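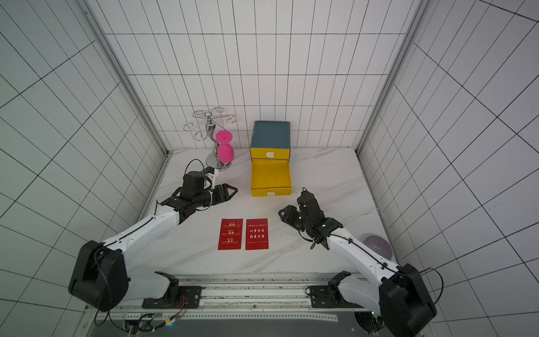
Réka Győri thinks we should stop calling it "the helper." A helper is somebody who notices you're out of tape, she says, and if the cell is going to take over part of her table then we can at least call it the cell. Fair enough. I've changed it on the job sheets, and from this page on it's the cell, or Kukach when I mean the software side.

October 2023, gift packing bench, notes mostly for me and whoever picks this up when I'm out.

We're still on the practice set: the red cards, the yellow drawer, the wire stand with the pink piece. I know people are itching to see real Ridden orders go through it (so am I!) but I want the card-into-drawer move to be boring first. Cards are nasty. Flat on a hard top there's nothing to get a finger under, and if you press down to get friction the card scoots. Best approach so far is to pinch the two long edges and lift slowly, with the other arm staying well back until the card is up.

Did 50 card tries with the old approach angle and 50 with the shallower one. The shallow one is better, I'm sure of that much, but I changed the finger opening partway through the second lot like an idiot, so I'm not putting a number on it. Redo with the opening fixed. Please don't quote the second lot to anybody upstairs.

Drawer: fine when it's already out. Pulling it out by that little handle is a different story. It wants to be pulled dead straight, and if the arm drifts sideways at all the whole box wants to turn with it. Réka holds the box with her left hand when she does it and didn't know she did until I asked her to go slow. I wrote that down and then spent most of the afternoon on it, having the second arm brace the box while the first one pulls. Slower, but much calmer. Keep.

Now the part that isn't about grippers. Elínborg Hafþórsson and I sat down with the packing crew over coffee and it went longer than planned. Most of it was about pace. At the moment a packer at the bench does the whole order: picks the card, folds the tissue, puts the set together, closes it, checks the slip. If the cell takes cards and drawers, what's left is tissue and checking, all day, at whatever speed the cell sets. A couple of people said right out that the cards are the bit where you get to rest your shoulders. I'd had cards down as the dull job we were doing everyone a favor by removing. Hmm.

So two things we agreed to try. First, the cell fills a rack and the bench takes from the rack, so there's slack in between and no one is standing there waiting on an arm or being waited on. Second, people rotate onto running the cell, properly, with the stop and the reset and the recovery moves, and that time gets paid at the setup rate. Elínborg is taking the second one to the office. She wants it in writing before any Slaoui orders move over, and I'm with her on that.

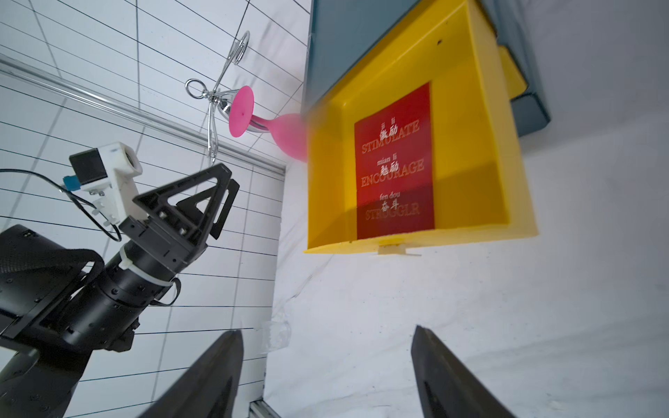
Who decides when the cell stops for the day? Whoever is signed on at the bench decides, and they don't have to clear it with me or with the office first.

I've put that on the laminated sheet as well, in the big type. The old wording said "notify engineering," which meant everybody stood around looking for me.

Wrist view notes. Useful for the last bit of the reach, not so useful for knowing where the other arm is once both are in close, so I'm leaving the keep-out zone wide. Shadows inside the drawer bother the card check more than I expected. The lower line of print goes dark and the match score drops. Tried the bench lamp from the other side and it helped a little. A proper diffuse light is on the list for Imier's next parts order, along with spare finger tips and a shorter cable for the wrist camera, so please add to that list before I send it.

Background cloth: keep trying it against the bare top. It wrinkles, and wrinkles make little edges, and the little edges get the software excited. But the cards do pick up more easily off something soft. Could go either way.

Longest clean stretch so far was almost 96 minutes without a hand in the cell. I was pleased for a second and then Réka asked what she was supposed to have been doing for that time, and I didn't have a good answer beyond "the rest of your job." Putting it on the agenda for the next coffee.

To do: rerun the shallow angle, same opening throughout. Brace move with the box turned slightly, both ways. Write up the recovery moves so they can be read by somebody who wasn't here in May. Rack, borrow the gray one from shipping and ask first this time.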